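Every few months somebody at our shared workshop in Kumberg decides that the next thing the place needs is a robot hand. I have stopped arguing at the meetings. I would still like to argue here, where I can finish a sentence.

The case for it goes like this. Parts are cheap, the plans are free, and a pair of black jaws on a handle will teach a machine to pick things up if you only show it enough times. Bottles, boxes, whatever is lying on the bench.
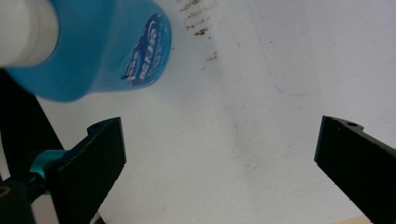
KUMBERG, December

Enough times is the part I object to. Princess Javier, who has put more evenings into the build than anyone, has a figure of 2348 grasps on the whiteboard as the goal for spring. She got to 43 on her best night. I like her and I like her soldering, and I think the figure is a wish.

My own doubts are smaller and more boring. A bottle is round and slides. A printed label means one thing to me and nothing much to a pair of fingers. Then there is packaging, which the people who write the plans seem to picture as clean and square, fresh off a shelf. Ours gets ripped open by whoever wants what's inside, and after that it lives against the wall until it falls apart.

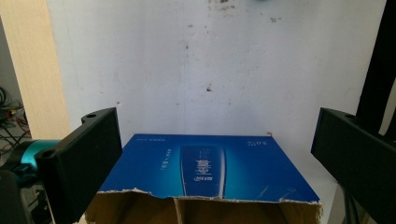
I asked what happens when the edge you want to grab is torn cardboard. The answer was that you collect more examples. I asked what happens when the torn edge is torn some other way, and the answer was the same. At some point that stops being engineering and turns into a chore with a nice name. Ours is called Bindance, by the way.

The dues went up 50 this year, and part of that pays for bearings. Meanwhile the band saw still drifts left and the good vise needs a new screw. Two members quit over it, one of them the only person who could sharpen a plane iron properly.

Maybe by summer the thing will clear a bench by itself and I'll have to buy Princess a beer. I'd do it gladly. Until then I would like the vise fixed, and I've put it on the list for the next meeting, under the bearings.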